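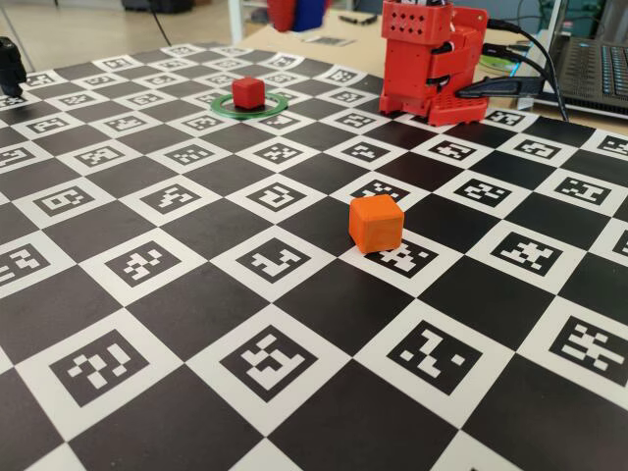 Osard adds crate training module to its canine behaviour program

VARKPORT, April 16, 2018 – Osard has released a crate training module for dog owners and boarding kennels. It covers dogs from eight weeks of age and replaces the single crate chapter in the existing owner's handbook.

The module sets out crate sizing by shoulder height and body length, a schedule for increasing time in the crate, and a method for recording night waking. Owners log each session on a printed sheet or through the Urkex record system. Sessions begin at two minutes with the door open and are lengthened only after three calm repeats.

The schedule was drawn from 919 owner logs supplied by kennels in the Varkport district. Logs with fewer than 100 entries were left out of the analysis. Dogs with a known history of separation distress were analysed separately and have their own schedule in the appendix.
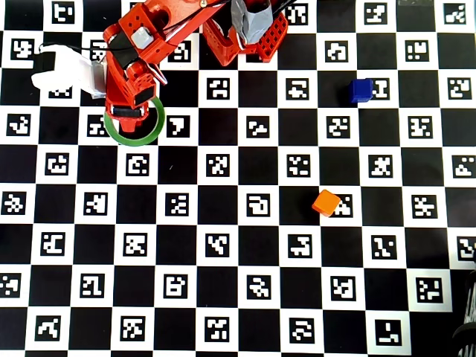
Rocío Arrieta said the old chapter moved too quickly for young dogs and that owners were closing the door on the first night. The new schedule delays a closed door until day four, she said, and puts the crate beside the owner's bed for the whole of the first week.

Gajewski will print the handbook. The first run is 3000 copies, with coloured tabs for each age group. Kennels already enrolled in the program will receive one copy at no charge. A revised edition covering travel crates is planned for September.

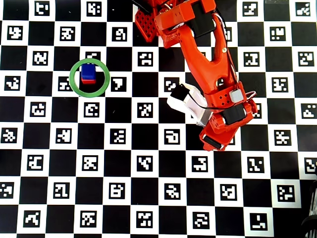
Osard canine behaviour program, crate training module.

Availability
The module can be ordered under catalogue number 2305 from the Osard office in Varkport. Log sheets may be photocopied for household use. Kennels wishing to reproduce the schedule in their own material should apply in writing to the program office.

Media contact: Program Office, Osard, Varkport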